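Retow Forum > Simulation and Learning > Collecting demos

Thread: How many demos before block stacking stops being embarrassing?

praline_dan
Joined: July
Posted Sep 20, 2019

Long-time reader, second post. I've been building a little behavior cloning setup in my spare time and I'd like some opinions before I sink another month of evenings into it.

The task is the usual one. Blocks on a surface, the arm picks one up and puts it on top of another. Everything is simulated, I drive the arm with a cheap 3D mouse, and every run gets saved as camera images plus joint positions plus whatever I told the gripper to do. I have 200 demos so far. The network trains fine, the loss goes down nicely, and then I turn it loose and it wanders over to the block, stops a little short, and closes on nothing. Over and over. Sometimes it gets lucky and I run into the other room to tell my wife, who is very patient about it.

So the question is do I just keep going? I saw Urrego say in an older thread that he had 504 demos for a drawer task, which made my wrist hurt just reading it. Or is there something wrong with how I'm collecting them?

I'm recording with one camera mounted on the wrist. No outside view. Start positions are random inside a square.

hexbolt
Posted 2 hours later

More demos. Sorry, I know you don't want to hear it, but 200 is on the low side if your start positions are all over the place. I'd double it and then see where you are.

Also, are you a smooth driver or a jerky one? My first batch was full of me stopping to think. The policy learned to stop and think too, only it didn't have any thoughts to have, so it sat there forever. I ended up cutting every pause longer than half a second and it got better overnight.

Trorano
Posted 2 hours later

Disagree with hexbolt on the first part, agree on the second. Doubling a set with a problem in it gives you twice the problem. "Stops a little short and closes on nothing" doesn't sound like too little data to me, it sounds like the network can't tell how far away the block is from what you're giving it. What size are the images going in? And are you giving it the joint positions as input or only saving them?

praline_dan

Joint positions go in, yes. Images get shrunk to a small square before training because my graphics card is from the stone age. I did wonder about that.

And hexbolt, I am a very jerky driver. I stop to think constantly. I have a cup of tea next to me and I'm pretty sure some of the pauses are tea.

hexbolt

Cut the tea!! From the data, I mean.

Urrego

Since I got mentioned - yes, 504, but please don't use that as a target. A good chunk of those were recorded before I knew what I was doing and I threw them out in the end. I never went back and checked how few I could have gotten away with, and I wish I had. What I'd do in your shoes is train on half your set, then all of it, and compare. If all of it isn't clearly better than half, more of the same won't help you.

The wrist camera only thing worries me more. When you get low and close, what's in view? On mine the thing I was reaching for filled up so much of the image that everything else was gone.

praline_dan

Oh, that's a good idea about the half set, and it costs me nothing but a night of fan noise. Will do.

As for what's in view, I went through a few runs just now, stepping through the saved images one by one (I should have done this months ago, I know). The early part of each run is fine. Then I get close and it's mostly block. This one is a low view from one of the stacking runs, red block right up front.
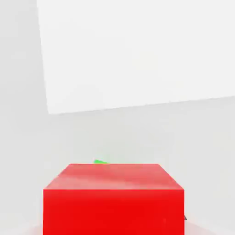 Reply from Urrego

Yep, there's your trouble, or a lot of it. You've got a big red front face and a big red top, and the green one behind it is down to a sliver. If green is where the red one is supposed to end up, the network has almost nothing to go on from a view like that. It can't even get a size for it. And you're running off the bottom of the picture, so there's no base of the red block to judge height from either.

The rest is white and light gray with barely any shading. I don't see any real shadow under that block. On my setup I found the shadow mattered a lot more than I expected for getting the height right. Turn on something with a direction to it, even one ugly lamp off to the side.

Reply from Trorano

What Urrego said, and I'd add that plain background gives you no texture to lean on either. I'd put a pattern on the table. A checkerboard looks silly but it works. What's the little dark bit at the lower right of the block, by the way?

Reply from praline_dan

I'd have to look at the run, I've got a few things in the world file and from that corner I can't tell which one it would be. Will check tonight.

So is the answer a second camera? I was trying to avoid it. Twice the images, same stone age card.

Reply from hexbolt

I'm going to be the grumpy one and say no, don't add a camera yet. I did a whole sorting task on a wrist camera alone. The trick is that the policy needs some memory of where things were a moment ago. Feed it the last few images stacked up and it'll manage when the close part turns into a wall of red.

Reply from Trorano

Hexbolt, stacking images sounds great until the policy figures out it can just copy whatever it was doing a moment ago. Then your loss looks gorgeous and the arm never changes its mind about anything. I lost most of a summer to that one. A fixed camera looking down from the side is boring and it works. Small images are fine for that one, it only has to know roughly where stuff is.

Reply from hexbolt

You lost a summer because you stacked too many, and I told you so at the time! I use 5 and skip every other one. Never had the copying problem.

Reply from Trorano

You had it on the Praronska gripper thing. There's a thread.

Reply from hexbolt

That was a bug in my loader and there's a second page to that thread.

Reply from Ovidiu Oprea

Can I come at it from the driving side? I've recorded a lot of these and what helped me most was changing how I approached the block. If you come in straight and low every time, you get a set where every run is the same wall of color in the last second. I started coming in from higher up and dropping down at the end, so the target stays in sight longer. It felt slower to drive but I needed fewer runs.

The other thing was recording mistakes on purpose. Start the run with the gripper already too short or too far left, and record only the part where you fix it. Your policy stops short because it has never seen anyone be short and keep going. You're probably too good at the last bit, tea and all. I usually make a small batch of those after every regular batch.

Reply from praline_dan

Ovidiu, that makes so much sense it's a bit painful. I've been deleting every run where I came up short! Like, carefully deleting them, feeling very tidy about it. There's nothing left in there but clean grabs.

When you record the fixes, do you throw away the part where you get into the bad position?

Reply from Ovidiu Oprea

Yes, always. Put the arm in the bad spot first, then hit record. If you leave the drifting-off part in, it will learn to drift off. Ask me how long that took to spot.

Reply from Urrego

Seconding this. If you have any of those deleted runs in a backup somewhere, don't bother rescuing them, it's quicker to record new ones than to find the right spot to trim.

Reply from praline_dan

Okay, my list for the weekend, shout if it's dumb:

Train on half the set and compare with all of it.
Cut the pauses.
One lamp off to the side, checkerboard on the table.
New runs coming in from higher up, plus a batch of fixes starting from bad spots.
No second camera until I've seen what those do.

Reply from Trorano

Not dumb, but you're changing everything at once and then you won't know what fixed it. And the light and the table change what the images look like, so your old runs won't match your new ones. Can you replay the old ones? If you saved the joint positions you can play them back in the new world and save fresh images without driving a single run again.

Reply from praline_dan

Wait, I can do that?

Reply from hexbolt

You can do that! Same start positions, same commands, new pictures. Check that the blocks land where they did the first time, because mine didn't always. Out of one batch I had 11 where the grab missed on replay and I had to toss them.

Reply from praline_dan

Well, that's my Saturday gone. I did the half set test on a short training run while we were all typing. Half and all of it come out the same as far as I can tell, it stops short on both. So I guess that's one vote against just driving more of them.

Reply from hexbolt

Short training run doesn't count. Let it go all night.

Reply from Urrego

I think it counts a little. But yes, leave it on overnight and post what you get. And turn the lamp on first, before the checkerboard. I'm curious about the lamp.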